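Atwood (método)

Atwood es un método de aprendizaje por demostración para tareas de inserción delicada, de esas en las que medio milímetro lo arruina todo. Lo propuso Nadhirah Rahman en el laboratorio Ngau y yo llevo un tiempo trabajando con él, así que aviso: ¡le tengo cariño!

La idea es sencilla de contar (y bastante menos de programar). Una persona teleopera el brazo, se graban unas 200 demostraciones y la política aprende a partir de las imágenes de la muñeca y de la fuerza en los dedos. Luego viene una fase de corrección, con 11 variantes de posición de la placa, en la que el operador solo interviene cuando ve que la cosa se tuerce.

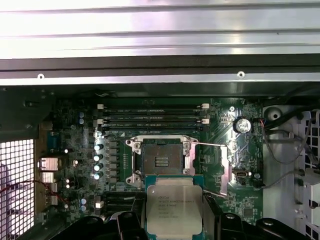 Procesador sujeto entre los dedos de la pinza, junto al zócalo vacío y abierto de la placa base.

Lo que más me gusta es que separa el problema en dos etapas: primero alinear, después bajar. Cestska, el método anterior, lo hacía todo de un tirón y se atascaba bastante con los reflejos del metal. Atwood los lleva mejor, aunque los cables sueltos todavía le dan guerra. La versión de abril, Grostex, añade una segunda cámara fija, pero esa aún no la he probado.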